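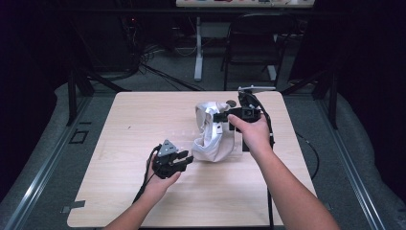
September | by the Clusby Textile Care instructor
6 min read | 33 shares | 2 comments

Notes for Session 2: cloth bags, from crumple to stack

Okay, so last time we did flat things (tea towels, napkins, pillowcases) and you were all very polite about it. This week is cloth bags, and I'm warning you now that they're more annoying than they look. A bag is two layers that want to slide past each other, plus an opening, plus usually a pair of handles with opinions of their own. I've been folding them for the Ritchie Street lending shelf for years and I still get a lopsided one now and then.

Bring two or three bags from home if you can. Plain cotton is best. I'll have a box of white ones for anybody who forgets, and yes, they'll be crumpled, I do that on purpose!

Your table

Pick a table you can reach across without leaning. A square one is lovely for this, and I like a pale smooth top with a light wood grain, except that white cotton on a light beige surface can be hard to see at the edges. If you're struggling, go stand on the other side and look at it from there. Wipe the top first. Crumbs get inside bags and stay there forever.

Finding the opening

Before you flatten anything, find the open edge. With a crumpled bag it might be facing up, or off to the left, or buried underneath. Don't shake the bag yet. Put one hand on the side of the heap to steady it and use the other to feel along the folds until you hit the hem. The hem is thicker than everything else, so your fingers will know.

Once you've got it, turn the bag so the opening is at the top, away from you. Everything after this assumes you did that. I have marked up so many folding sheets where the steps were fine and the bag was upside down.

Flattening

1. Pinch the two top corners and lift. Now you can shake.
2. Lay it down bottom edge first and let the rest follow toward the far side of the table.
3. Slide one hand inside and push the bottom corners out. Go gently with the old ones, the seams are tired.
4. Smooth from the middle outward with your whole palm. Fingertips only make new wrinkles.
5. If there are handles, lay them down over the body of the bag so nothing sticks out past the opening.

The Anel fold

This is the one we use on the shelf, and it's what I'd like you to practice. Fold the left third in, then the right third over it, so you've got a long strip. Then bring the bottom up to a bit below the opening, and fold that in half again. You should end up with a chunky little rectangle that stands on its edge. If it flops over, your thirds were too wide (mine usually are when I'm talking at the same time).

Bags with a boxy bottom won't do this nicely. Fold the base flat against the back first and accept a slightly fat result.

Stacking

On edge, folded side up, light colors together. We have roughly 600 bags going through the shelf in a year and the Trisari bins are shallow, so a neat row matters more than one perfect bag. Don't cram them. You want to be able to pull one out without its neighbors coming along.

For next time

Fold the same bag 6 times in a row at home and keep the last one folded to bring in. Write down which step slowed you down. We'll start with those notes, then move on to drawstring bags, so if you own one with a knot you can't get out, please bring that too.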